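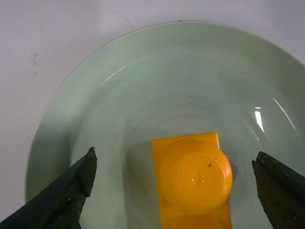

Yellow block, green plate, two fingers. The main event.

I went to the Burton open day on Friday because Humaira Butt had a spare ticket and I had run out of excuses. Burton is the outfit past the car wash that does automation for people who pack things. The flyer promised "a hands-on look at tomorrow's workplace." Hands-on turned out to be a figure of speech, as there was a strip of tape on the floor and we were to stay behind it.

Morfudd Rees ran the demonstration. She had a headset microphone in a room where she could have whispered, and she used it to tell us that the day's task was moving a block from one plate to another. A man behind me said "Is that it?" at a volume I'd call brave. Morfudd said yes, that was it, and would he like to try writing down how he does it? He said you just pick it up. She said, "Go on." He got as far as "well, you look at it" and then studied his program for a while.

I'll admit I came around. They had the view from the camera at the wrist up on a big monitor, and it is strange to watch a block get that much attention. Yellow thing, big round button on top, lettering around the button that I couldn't read even at that size. The fingers looked like they'd come out of a barn. I had expected something white and smooth, the way they are in the ads, and these were dark and scuffed and brownish at the tips. I liked them a lot better for it.

Irfan Sial, who writes the software, told me over the coffee urn that shiny plates are a pain. A bright spot on the glaze moves when the camera moves, and the computer would love to believe it's an object. He has 1,000 recordings of blocks and plates on a drive at home. I asked what his family thinks of this and he changed the subject to lids.

There were 12 of us at the start and 4 by the time the question session began, the rest having discovered the sandwiches. 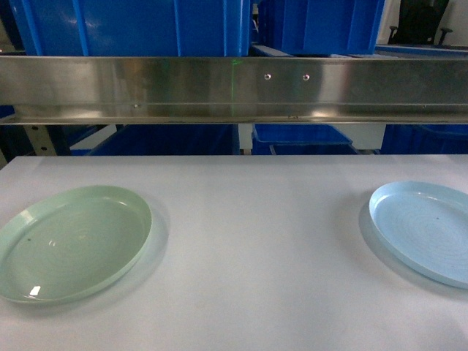 Why use a plate at all, when a factory would use a tray?

Plates are cheap, round and slippery, so if the software can cope with one, a tray with square corners should be an easier job.

Shabnam Tarar asked that, and it was the best one of the session. Mine was whether it could do my dishes. Morfudd had clearly heard it before – she answered before I'd finished – and the reply involved the words "wet," "forks" and "please don't."

I left with a Burton pen and a brochure for something called Terkedeo, which as far as I can tell is either a gripper or a payment plan. Humaira wants to go back in September when they do the one with boxes. I said I'd check my calendar, and she pointed out that she's seen my calendar.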